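3.2 Cable identification in small offices

The second part of the study looked at how staff without technical training tell one cable from another. Earlier work on office networks has mostly dealt with faults inside the equipment. Our interview data from the Hirken site suggested that many support calls begin at an earlier point, when a person moves a desk, unplugs several leads, and then has to decide which one goes where. Calls of this kind are short, but they take a technician away from other work.

We recruited 20 office staff from two sites, Hirken and Sivdale. None had worked in a support role. Each person was given a box of mixed leads and asked to name every item, say what it connects, and plug it into a matching port on a test bench. The box held network patch leads, video leads of three kinds, USB leads with different ends, and power leads. Power items were included as a baseline, as we expected them to be familiar to everyone.
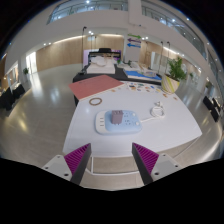 Figure 2. Power strip with plug-in adapter and coiled white cord.

Naming and matching were scored separately. A participant who called a network lead "the internet one" and placed it in the correct port received full marks for matching and half marks for naming. Two raters scored all sessions from the written notes and settled differences by discussion. Sessions lasted up to 13 minutes, and no time limit was set.

Power leads were matched correctly by every participant. Network leads came next, with most errors caused by confusion with the older telephone plug, which has the same general shape but is narrower. Video leads gave the most trouble. Participants at both sites tended to go by the color of the connector, a habit that works for older analog leads and fails for newer ones, where the connector is often black whatever the standard. USB leads were named correctly far more often than they were matched. People knew the word but did not know that the two ends of a lead can differ.

3.3 Labels

Half of the participants at each site then repeated the task with labeled leads. We used the Rawashdeh scheme, in which a short code is written at both ends of the lead and the same code is placed beside the port. The other half repeated the task with no labels, to allow for practice. Labels improved matching for video and USB leads and made no difference for power. They did little for naming, which is to be expected, as the code says where a lead goes and does not say what it is.

Label wear was a separate problem. The codes at Sivdale had been written by hand with an ordinary office pen, and several could no longer be read with confidence by the end of the trial. Handwriting on equipment loses its value quickly once it fades - the marks on the pale label area of the gray body between the magenta ribbed fingers in the second photograph are already faint, and a code in that state would be of no use to a person crouched under a desk. Printed sleeves were tried at Sivdale for the last few sessions and stayed readable, though they cost more and have to be fitted before the lead is run. We did not test them over a longer period.
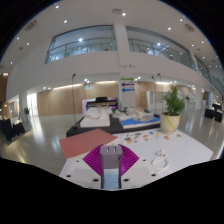
The Nardale inventory tool was used to keep the codes consistent between sites. It stores one record per lead, with the type, length, and the port at each end, and it was set up here with a ceiling of 200 records. Handling was kept the same for all items, and that includes the odd ones: the tool's type list has no entry for something like the flat salmon-pink sheet lying at a slant on the white table, so anything that was not a lead or an adapter was left out of the records. Adapters were entered under the port they occupied. Two records had to be corrected after the Hirken sessions, both for leads that had been entered with their ends reversed.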